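Residents' Forum > Public Services > Library and Records
Topic: Proposed change to loan periods at the Hostari branch
Replies: 8

hostari_reader
The library board has posted a draft policy that would shorten the standard loan period from four weeks to three at the Hostari branch. The Collet and Gandeo branches would keep the present period. Written comments are being accepted until the end of March. I would like to hear from other cardholders before I submit mine.

My own view is that a single loan period across all branches is easier to understand and easier to enforce. A household that borrows from two branches would have to keep track of two sets of due dates.

northbank_patron
I support the draft. The Hostari branch is the smallest of the three and its collection turns over slowly. I have been on the hold list for one cookbook since before the holidays. A shorter period would move popular titles along without any new spending.

The draft also allows two renewals where no hold has been placed, so a reader who needs more time with an ordinary title may still have it.

quarto_87
With respect to the previous poster, renewals are of little use to patrons who do not go online. Telephone renewal ended last year, and the desk at Hostari closes at 5 p.m. A person who works regular hours has no practical way to renew.

I would also point out that the hold list problem applies to new releases. The board could set a two-week period for those titles and leave the rest of the collection alone. Many systems do so.

hostari_reader
That is a reasonable alternative. Does anyone know whether it was considered?

collet_branch_user
It was raised at the February meeting and set aside. The minutes state that separate periods by title would require new spine labels and a change to the catalog software. The label cost was given as $215 for the first order, and the software change was not priced.

I attended that meeting. In my opinion the discussion was too brief, and the vote to publish the draft was taken before public comment had finished.

northbank_patron
I must disagree on that point. The chair asked twice whether anyone else wished to speak. The minutes reflect this.

collet_branch_user
The minutes reflect that the question was asked. They do not reflect that two people in the hallway were still waiting to sign in. I do not wish to argue the matter further here, but I have put it in my written comment.

quarto_87
Returning to the cost, $215 is a small sum when set against the time staff now spend on overdue notices. The draft itself reports 87 notices mailed from Hostari in January. If the loan period is cut by a week, that figure will go up, and postage will go up with it.

movbridge_commuter
I am a cardholder who uses Hostari only because it is near the Movbridge bus stop. I visit once every four weeks, when I have an appointment in town. Under the draft, every item I borrow would be late unless I renewed it. There is a book return at the bus station, but it is emptied for Collet only, and items for other branches are not accepted.

I would ask the board to open that return to all branches before it changes anything else. I have written to the Gandeo office on this subject and received a form reply.

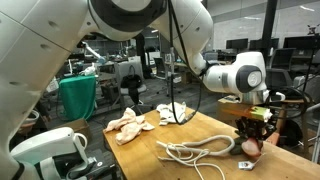
The form reply stated that my suggestion had been forwarded to the facilities department. It gave no date for a decision. I would encourage others who use the bus station to write as well, and to include their branch and the hours at which they travel.

northbank_patron
I was not aware of the restriction on the bus station return. I still favor the shorter period, but I agree that the return should be opened first, and I will say so in my comment.

hostari_reader
Thank you all. I have now drafted my comment. It asks for three things: a two-week period for new releases only, a return at the bus station that serves every branch, and the restoration of telephone renewal. It runs to one page, and the board's limit is 1000 words, so there is room to add to it.

quarto_87
Please consider adding the January notice figure. It appears on page 40 of the meeting packet, in the second table. The summary posted on the website leaves it out.

hostari_reader
Added, with the page number. I will post again when the board confirms receipt.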